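Donano Folding Table, White Top

Price: £157
Seats: 4, or 6 if you believe the box

Most folding tables are sold as if they will change your life. We have stocked enough of them to doubt it. The Donano is a plain table with folding legs, and the maker's claim that it "goes up in seconds" is true if you have done it before and know which catch sticks. Allow a few minutes the first time.

The legs are the good part. They lock with a proper click and the feet can be wound up or down to suit a bad floor. We are less sure about the carry handle, which Donano calls padded. Shahzad Kakakhel in our warehouse carried one up two flights of stairs and would like to know where the padding went.

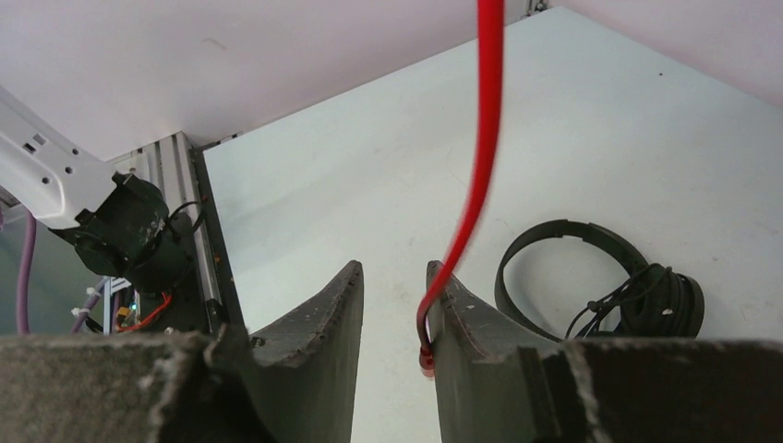
White tabletop.

The maker describes the finish as "stain proof". We'd say wipe up tea quickly and keep turmeric well away from it. White shows everything, so if you want a table for potting plants or mending bikes, look at the Plirkar in dark green. It costs less and you won't mind what happens to it.

We have sold 371 of these since January and had 8 back. Most of those were for a bent catch, which Donano now replaces free of charge. Ask for the part by post before you send the whole table back, as return carriage is not cheap.

There is also a matching cover from Kevavum. Marites Tiongson, who does our buying, tried hers with an old bedsheet instead and saw no difference.

Delivery is to the front door only. Legs and top arrive joined. Feet are in a bag taped underneath, and the instructions don't mention them.

Guarantee: two years on the frame, one on the top. Keep your receipt. The registration card is optional, whatever it says in bold.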